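Most people in Fornen drink their tea from a mug that was made somewhere else. Lahcen Ait Ali would like to change that, a little at a time. He rents a unit behind the old dairy at Putside, fires two kilns a week and sells at the Friday market in Josley.

He began with 50 mugs and sold 12. The handles were too thin, he says, and people with big hands put them straight back down.

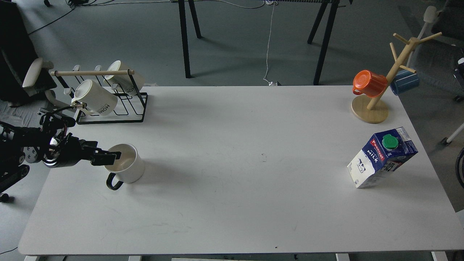 A white mug with a black handle.

The handles are thicker now. He pulls each one from a lump of wet clay, lets it stiffen overnight and fixes it on the next morning. A mug needs two firings, and plenty can go wrong in either. Glaze runs, a rim warps, a base sticks to the shelf. In August he lost most of a kiln load to a faulty switch.
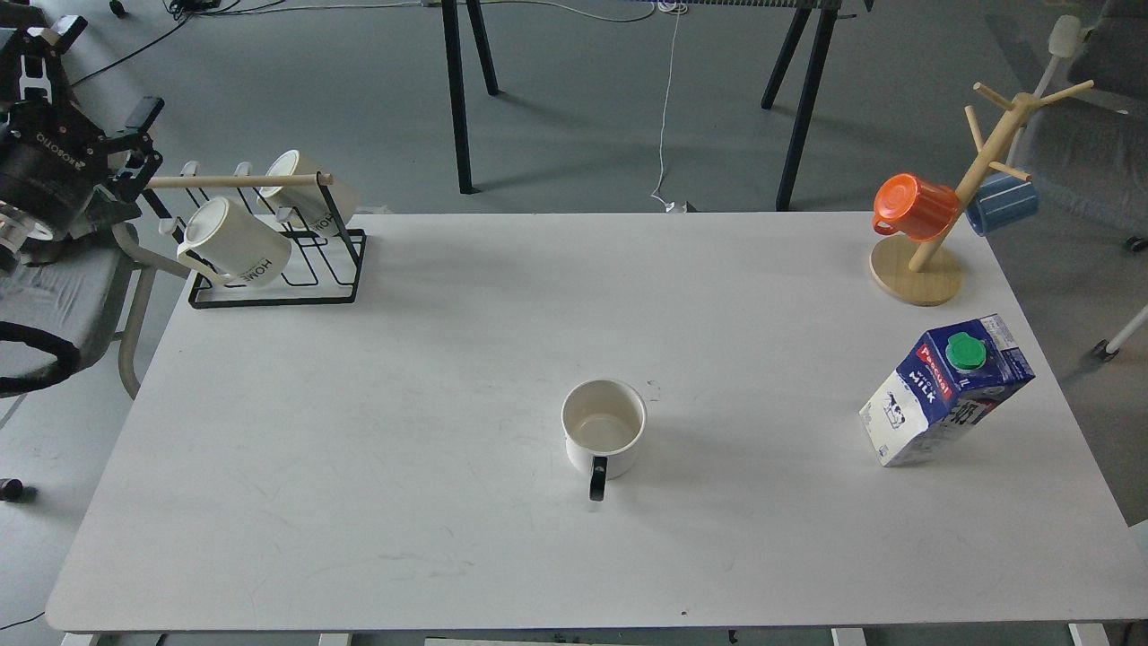 The café on Metwally Street was his first regular customer. Its owner, Lahcen Gaber, ordered 100 and came back for more after a year of dishwashers and dropped trays. "They chip less than the old ones," Gaber says. "And customers ask where to buy them."

Ait Ali has now made 400 for cafés alone. He has no plans to take on staff — the unit has one sink and one wheel — but he does want a bigger kiln.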